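Jinier home gas alarm review: six months on a kitchen wall

By Deirdre Mac Giolla

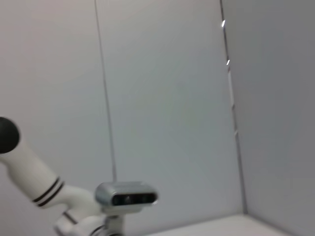
I bought the Jinier in the spring, after the gas network had our road closed for most of an afternoon. A main had been leaking under the pavement outside the chemist's and the fire brigade moved everyone on our side down to the school hall until it was made safe. There was no explosion and no one was hurt. A neighbour four doors up had smelt it the night before and put it down to the drains. I have a poor sense of smell, so I would not have noticed it at all.

The Jinier is a combined alarm for natural gas and carbon monoxide. It plugs into the mains and has a backup battery, and it costs a little more than buying two cheap single alarms. There is a version for bottled gas as well, in an almost identical box, so check the label before you pay. The shop had the two mixed up on the same shelf.

Fitting

Natural gas rises, so the alarm has to go high up, within a hand's length or so of the ceiling. That is a problem in most kitchens, where the sockets are at worktop height. The lead supplied is 2 metres long and mine only just reached from above the door down to the socket by the fridge. Four cable clips come in the bag. I needed more and bought them separately.

The bracket takes two screws and the template on the back of the leaflet is accurate. Drilling and fixing took me half an hour. If you rent, there are adhesive pads, but the leaflet says they are for plasterboard and paint only, and I would not trust them over wallpaper.

Once powered, it warms up for 300 seconds with a slow green blink. During this time it is not detecting anything. The same happens after a power cut that outlasts the battery, which is worth knowing if your electricity is as unreliable as ours was in June.

Daily use

The display shows a gas level as a percentage of the alarm point and the carbon monoxide reading in parts per million. Both sit at zero nearly all the time. The screen is bright enough to light the hall at night and it can't be dimmed. I put a bit of masking tape over it – not over the vents – and that sorted it.

It has gone off by itself on two occasions. The first was when I used a spray oven cleaner with the window shut. The leaflet warns about aerosols and it was right. The second I never got to the bottom of. The reading dropped to zero after a few minutes with the back door open. I rang the emergency line anyway and the engineer found nothing wrong with the hob or the boiler pipe. He was perfectly pleasant about being called out.

The sounder is loud. I could hear it in the front garden with the door closed. The two alarms have different patterns, four quick beeps for carbon monoxide and one long tone for gas, and the pattern is printed on the front of the case. The test button only proves the sounder and battery. It does not test the sensors.

Compared with the others

My cousin Peadar Ní Mhurchú has the Fluris, which is battery only. It was much easier to fit and looks neater, but it covers carbon monoxide and nothing else. For an all-electric kitchen with a wood stove it would be my choice. I also tried the Wama for a fortnight and sent it back. It does both gases but wants to be joined to the wifi before it will finish setting up, and the app asked for my location each time I opened it.

What I don't like

The sensors expire. The Jinier has a replace-by date on a sticker at the back, where you can't see it once the thing is on the wall, so I have written mine on the side in marker. The backup battery is sealed in and lasts eight hours according to the leaflet. In a long outage you would have no cover by morning.

The registration card has to be posted. There is no web form. I sent mine off and have heard nothing, so I don't know whether the longer guarantee applies.

Verdict

It does the job and I would buy it again at the same price. It should have a longer lead and a dimmer screen. People with a socket already near the ceiling will have an easier time than I did. Keep the receipt, and save the gas emergency number in your phone before you put the leaflet away – it is printed on the last page in very small type.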